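4. Recording the examples

Before you begin, start the Dronon recorder and open a new session in Gistport. One session holds up to 100 examples. Do not mix two tasks in one session.

4.1 Start position

1. Move the arm to the start position and open the gripper.
2. Check that no cable can reach the fingers. 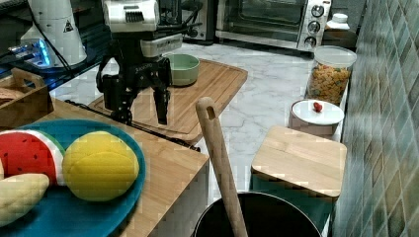
The Galli controller saves the start position together with each example, so please wait for the tone before you move the arm. The tone comes after 5 seconds. Keep the fingers open and empty over the cutting board during this time. The bowl can stand toward the back of the board, and its place should change from one example to the next.

Note: If you hear no tone and the display shows code 133, close the session and open it again.

3. Guide the arm slowly to the bowl. Stop for a moment before the fingers touch it.

Caution: Keep your hands away from the fingers while the Hutar drive is on.

4. With the bowl near the middle of the board, come to it from behind and above.

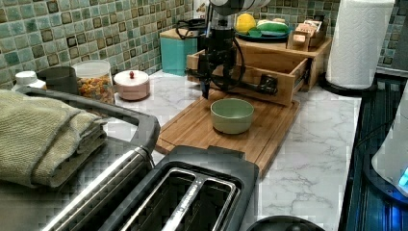
5. Press Save. If the movement was not smooth, press Discard and record the example again.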